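Frequently asked questions

I get a lot of messages through the contact form and plenty of them ask the same things, so I've put my answers in one place. I have chronic migraine and I've written this blog from my flat in Veltitville for years now. I'm a patient, so please talk to your own GP or pharmacist before you change anything.

How often do you get migraines?

It varies a lot. A good month might be six or seven days, and a bad one is more than half the month. "Chronic" in my case was decided by a neurologist with my diary in front of her, and I remember being oddly pleased that the diary had been worth the bother.

What does one feel like?

Mine start in the neck. Then I go yawny and clumsy and can't find words (I once asked for a "bread envelope" when I meant a pitta), and a few hours later the pain settles behind my right eye. The day after is a sort of hangover. I can do washing up and not much else - certainly not emails, so if I reply to you with half a sentence, that's why.

Do you get aura?

Hardly ever. I've had the zigzag lines a handful of times and they frightened the life out of me the first time. If you get something like that and you've never had it before, ring 111 or your GP, don't write to me! I mean that kindly. I might not see it for a week.

What is Yimyam?

It's the name I gave my headache diary, after the noise I make when I can't talk properly. It's a lined notebook with one line per day: hours slept, pain out of ten, what I took and when. There are 281 lines filled in so far in the current one. People ask if I'll turn it into an app and the answer is no, I can't look at my phone on the days that matter most.

Have you found your triggers?

Some of them. Missed meals, a late night, and weather that can't make up its mind. I spent ages convinced it was cheese and gave up cheese for a whole winter, and the diary showed no difference whatsoever. I'm still cross about that winter.

How do you manage at work?

I do three days a week in the office at Mavier, where we sort out bookings for holiday cottages. When I started I told them nothing, and I'd sit in the loos with my forehead against the tiles. Now I have a desk away from the window, the strip light over me is switched off, and I can go home without making a speech about it. I asked for all this in one short email. I'd drafted a long one full of apologies and my sister made me cut it down.

Can I borrow your email to send to my own boss?

Please do. It's on the Work page, and you can change whatever you like. I'd leave in the line asking for a meeting at a time of day when you're usually well. Mine was 10 in the morning.

What do you keep in your bag?

Tablets, a bottle of water, sunglasses, ginger biscuits, foam earplugs and a folded carrier bag, which I'll let you guess the use of. I also have a card that says "I have a migraine and can't speak well, I'm safe, please give me a few minutes." I've used it twice on the bus and both times people were lovely.

What do I say to friends when I cancel again?

I've stopped giving the full medical report. I text "Migraine, so sorry, can we try next week?" and leave it there. The friends who matter have learnt that a yes from me means "yes, if my head lets me". I missed a hen do, two birthdays and most of a camping trip in one August, and I did cry about the camping.

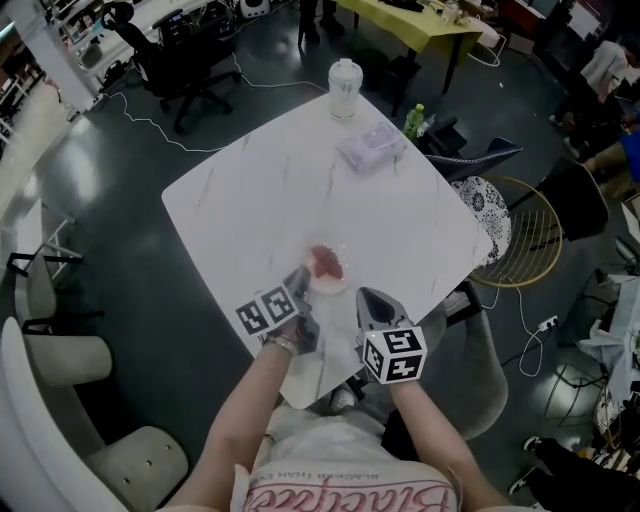 Should I eat when I feel one coming on?

I try to, if I can face it, and I keep it small and plain. Toast or a banana usually stays down. If I wait until the pain arrives I can't stomach anything, and I feel worse for having gone without. Your own stomach may have other ideas, and some tablets are meant to be taken with food, so check the leaflet.

Is there a meet-up?

There's a small one called Pruvness, held in a café with dim lamps and no music. We meet once a month at 3 in the afternoon, and you can drop out at the last minute as often as you like. Half of us usually have. Dates go on the Meet-ups page.

Will you review a product if I send it to you?

No, sorry. I've got a drawer full of cooling hats already.

Why haven't you answered my message?

I've either had a run of bad days or lost it - try me again after a fortnight, I won't be offended.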